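Tiny Rooms Forum > Kitchen & Utility > Storage

Thread: Plastic bags on a wall clip – six months in and I'm a believer

mopbucket_deluxe
Posted Friday, 7:42 pm

OK so some of you will remember my whining last year about the bag drawer. For anyone who missed it: my apartment kitchen has three drawers. One was silverware, one was towels and foil, and one was nothing but plastic bags. Bags inside bags, and every time I opened it one would puff up and catch on the track and I'd be in there with a butter knife.

I finally gave up the drawer and moved the whole mess to a clip on the wall, and I love it so much I want to tell strangers on the bus. You need one clip with a decent spring, one sticky hook if the clip doesn't have its own back, and a piece of wall you don't care about. I gather the bags by the necks, clip them, done. When I need one I pull it from the front. When I come home with a new one it goes on the front. The drawer now holds a colander and a rolling pin and it opens like butter.

The only rule I made for myself is that when the clip won't close, I stop and take a stack back to the store bin. Best part of the whole thing, since the clip tells me when I have too many and I can't argue with it.

A couple of pictures in this thread, first one here:
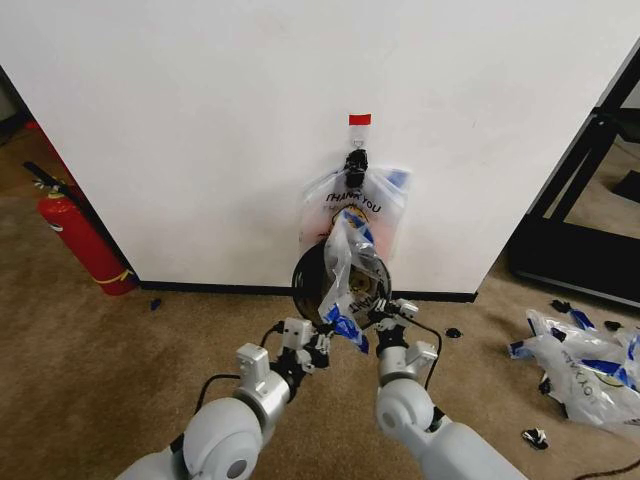
A THANK YOU bag on a black hook, red label above it

Would love to see what everybody else does. Any drawer people still out there?

gravelpie
Posted Friday, 7:58 pm

Drawer person reporting in. I fold mine into triangles like little paper footballs and they stand up in a shoe box lid in the drawer. Takes me ten seconds a bag while the coffee drips and I find it very calming. I can fit an absurd number in there and they never puff.

Not knocking the clip, but I'd hate looking at bags on the wall all day.

Tessellate
Posted Friday, 8:10 pm

Triangles!! My grandmother did the triangles. I tried it for a month and then had a basket of unfolded bags waiting to be folded, so now I had two bag problems.

mopbucket, what hook are you using? Everything I stick to my wall falls off in the night and scares the dog.

mopbucket_deluxe
Posted Friday, 8:21 pm

Mine is a Skodik, the small black kind that came in a strip at the hardware store. I wiped the wall with rubbing alcohol first, let it dry all the way, pressed the hook on hard and then left it alone overnight before I hung anything. I think the overnight part is what most people skip. It's been up since before Thanksgiving and hasn't moved.

Is your wall that flat chalky paint? Sticky stuff hates chalky paint.

Tessellate
Posted Friday, 8:26 pm

It IS the chalky paint. Well that explains a few 3 am crashes.

old_norm_al
Posted Friday, 9:03 pm

I'm going to be the grump. The answer to too many plastic bags is fewer plastic bags. I keep two canvas totes in the car and one by the door and I haven't had a bag pile in years. Hanging them up nicely just makes it feel OK to keep collecting them.

gravelpie
Posted Friday, 9:11 pm

And what do you line the bathroom trash with, norm?

old_norm_al
Posted Friday, 9:15 pm

Nothing. I wash the can.

quietfridge
Posted Friday, 9:34 pm

Respectfully, I have two cats and a toddler. I need those bags. I'd have to buy liners if I didn't save them, and a box of liners is also plastic, plus I'd be paying for it. I do bring totes for the big weekly shop but takeout shows up in whatever it shows up in.

Mopbucket, I tried the clip idea this afternoon after you mentioned it in the pantry thread and I'm sold already. I put mine inside the closet door with a bulldog clip. My husband found it without asking me where the bags were. First time in our marriage.

mopbucket_deluxe
Posted Friday, 9:48 pm

quietfridge that makes me so happy! Inside a door is a great spot, and it gets around gravelpie's complaint about having to look at them.

norm, fair point about collecting, and I do use totes most of the time. I'm down to maybe one new bag a week. But I had a drawer full of them already and they had to live somewhere while I used them up.

One thing I learned: sort by type if you have room. I do thin grocery bags together and the thicker or clear ones separately, since the clear ones are so slippery that they slide out of a mixed bunch and take their friends with them.

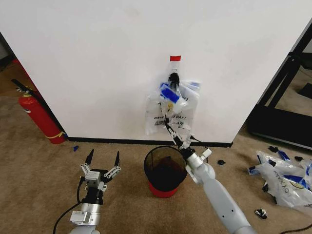 Clear bags bunched by the necks in one clip, HAVE A NICE DAY across the lower part

If you have a lot of clear ones, fold the necks over once before you clip. The doubled part gives the spring something to bite.

Tessellate
Posted Friday, 9:55 pm

Folding the neck over is smart. My clear produce bags escape from everything.

hobnail77
Posted Friday, 10:20 pm

Can I put in a word for the tube? I have one of those Sanska fabric sleeves with elastic at the bottom. Stuff in at the top, pull out at the bottom, hangs on the pantry doorknob. My mother sewed one out of a dish towel back in the day and it was the same idea. You don't flatten anything, you don't fold anything, and a kid can do it.

Downside is you can't see what's in there. I've pulled out one with a hole in the bottom at exactly the wrong moment (soup).

gravelpie
Posted Friday, 10:27 pm

The tube is a drawer you hang on a doorknob. Same puffing, same tangles. I had a Guretti one and the elastic gave out and it just dropped bags on the floor all winter like a tree losing leaves.

hobnail77
Posted Friday, 10:31 pm

Then you overfilled it!

gravelpie
Posted Friday, 10:33 pm

I did overfill it. I'm still blaming the tube.

quietfridge
Posted Friday, 10:41 pm

Question for the clip people. How many is too many? I have kind of a fat bunch going and I can see the hook leaning.

mopbucket_deluxe
Posted Friday, 10:52 pm

I cap mine at 30 of the thin grocery kind. Past that the clip starts to gape and the back ones slip. I only know the number because I got curious one night and sat on the floor with the pile. The drawer, when I first emptied it, had 90 in it. Ninety! In a drawer I was also trying to keep batteries in.

If the hook is leaning I'd take some off tonight. When a sticky hook starts to tip it's usually going to keep tipping, and it may bring the paint along.

old_norm_al
Posted Friday, 11:06 pm

90 bags. I rest my case.

mopbucket_deluxe
Posted Friday, 11:08 pm

You may rest it, norm. It was a low point.

lampshade_louder
Posted Saturday, 8:15 am

Morning all, catching up over coffee. Renter tip: if you aren't allowed to stick anything to the walls, a tension rod inside the sink cabinet works great. Hang the clip from it with a shower curtain ring. You can slide two or three bunches along the rod and sort them the way mopbucket does. I do small, big, and trash-can size, and the spray bottles hang off the same rod by their triggers.

Also please check your bags before you save them. Anything that carried meat goes straight out in my house. And shake the crumbs out over the sink. I got ants once from a bakery bag and it took me until February to see the last of them.

Tessellate
Posted Saturday, 8:40 am

The tension rod!! I already own one that's doing nothing since we took down the laundry curtain. Going to try it today and leave my poor chalky walls alone.

gravelpie
Posted Saturday, 8:52 am

OK the rod under the sink tempts even me. Out of sight, no tape, and I could hang the dish gloves there too. But I'm keeping the triangles for my purse and the glove box. You can't clip a bunch of bags in a glove box.

hobnail77
Posted Saturday, 9:05 am

Triangles in the glove box is correct and I won't hear otherwise. Does anybody know which stores near Tsoukalas Plaza still have the drop-off bin by the entrance? The one by the pharmacy got taken out and I have a bag of bags riding around in the trunk.

lampshade_louder
Posted Saturday, 9:11 am

Grocery on the corner side still had one when I went last week, inside the second set of doors, past the carts. They want them clean and dry and no receipts in the bottom.

quietfridge
Posted Saturday, 9:30 am

Update, took a third of mine off and the hook sat right back up. Also moved it lower so the toddler can hand me one, which she now does constantly, whether I need one or not. May have to move it back up.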